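Perguntas frequentes: suplementos de magnésio e cãibras noturnas

O magnésio acaba com as cãibras?
Na maioria dos adultos, os ensaios não mostram grande diferença em relação ao placebo. Quem vende o frasco costuma citar os estudos mais pequenos e esquecer os outros.

Mas a minha vizinha tomou e passou-lhe.
Acredito. As cãibras vão e vêm sozinhas, e quem começa um tratamento fá-lo quase sempre na pior semana.
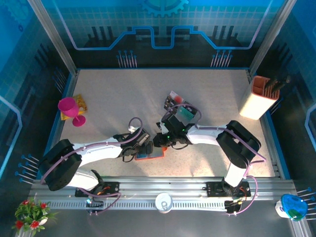 E na gravidez?
Os resultados contradizem-se. Fale com a médica ou a parteira antes de comprar seja o que for.

O citrato é melhor do que o óxido?
Absorve-se um pouco melhor. Daí a tratar cãibras vai uma distância que o rótulo não percorre. Desconfie também do «magnésio marinho», que custa mais e continua a ser magnésio.

Faz mal experimentar?
Com rins saudáveis e doses baixas, o habitual é diarreia. Com insuficiência renal pode ser perigoso. Atenção ainda a certos antibióticos, cuja absorção diminui.

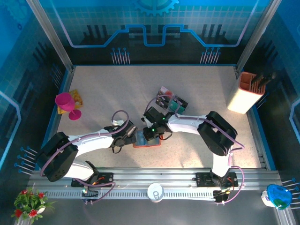
O folheto da Zadham fala em 80% de utilizadores satisfeitos. É credível?
Bahman Hashemi, que revê estas respostas, pediu os dados e recebeu um inquérito a 200 clientes, sem grupo de controlo. Satisfação não é número de cãibras por semana.

Então o que faço?
Alongue os gémeos antes de se deitar. A prova também é modesta, mas sai de graça. Se as cãibras surgiram com um medicamento novo, se há inchaço ou perda de força, marque consulta.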